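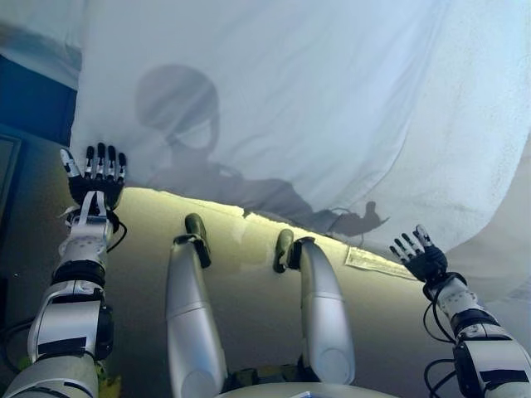 Tetteh Gbeho wrote in to ask whether it's worth taking the flat sheet slowly when you're driving the robot through it from the headset, because his runs look tidy enough but the thing copies every little dither he makes at the corner and then adds a few of its own. He'd done 6 that morning and was ready to go back to making the bed himself.

Well, Tetteh, I have been there, and I have a linen cupboard full of badly folded sheets to show for it. The short answer is slow hands, yes, but not stopping hands. If you need to think, think before you reach. Park both hands up where you can see them, have your think, have a sip of tea if you can manage one, and then go to the corner in one easy movement as if you'd always meant to. When you hover and wobble over the hem for half a minute, that wobble is part of the lesson as far as the robot's concerned.

I've been showing machines how to do housework for the Flornthorpe group since January, mostly beds and tea towels, and what follows is what I'd tell anyone starting on sheets.

Before you start

Strip the bed back to the fitted sheet and smooth that down yourself, by hand, properly. It's very hard to pull a flat sheet straight over a lumpy one. Leave the pillows at the head if they usually live there, fringes and tassels and all, but try a couple of runs with them moved about a bit, or you'll end up with a robot that can only make a bed on your best day.

Iron the sheet once, or at least give it a good shake. A middle crease from the packet is a handy thing to steer by! I line mine up with the centre of the headboard and don't fuss about the sides until the end.

White on white is tiring to look at through a headset. If you've a coloured sheet, learn on that one and come back to the white when your hands know the way.

Have a look at your cables too. Mine come off the wrists in loops, and a loop will catch a hem sooner or later. Soft ties, a bit of slack, and check them again after lunch. 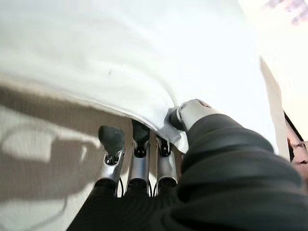

GETTING HOLD OF THE CLOTH

Fingers go under, thumb comes down on top. I know it sounds too plain to write down, but most new people try to pinch from above, the way you'd pick a thread off a jumper, and the rubbery tips just skate along. Slide the fingers in beneath the hem first, let the cloth settle over them, and close the thumb when you've a good fold to close it on.

Don't grab a great handful either. You want enough that it holds when you pull and not so much that you've a crumpled fistful where the corner ought to be. Nahom Tefera taught me to give it a tiny tug before the big one, just to see if the cloth comes along, and I've done it ever since. If it slips, open the hand right up, back off and start the grip again from scratch. Chasing a slipping corner with half-closed fingers is a habit you'll have to unteach later, and that's a miserable afternoon.

Keep a few of the slips, though. I used to throw out every run that went wrong, and I'd have been better off saving the ones where I recovered nicely. I mark them in the notebook with an R.

Spreading it out

Lift a little before you pull. A sheet with some air under it will travel the length of the mattress very happily, and one that's dragged flat will bring the bedspread along for company. If it balloons up and you can't see a thing, hold still and let it come down.

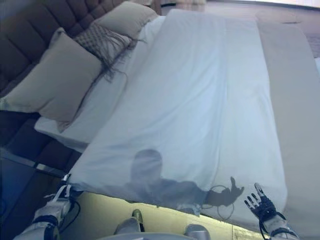 Once it's lying more or less where you want it, work with one hand at a time. The hand that isn't pulling should be held up and open, well clear of the cloth, ready to come down and smooth. I used to let my spare hand droop, and it would rest on the sheet and pin it while the other one tugged away, and I couldn't for the life of me work out why everything was going crooked.

Watch your own shadow as well. With the lamp behind you it falls right across the foot of the bed, just where you're trying to find the edge. Moving the lamp to the side sorted it for me.

Finish every run the same way, with both hands open and up, and count to 2 before you stop recording. And do put the kettle on between batches, your shoulders will thank you.

Next time, pillowcases, which I've been putting off.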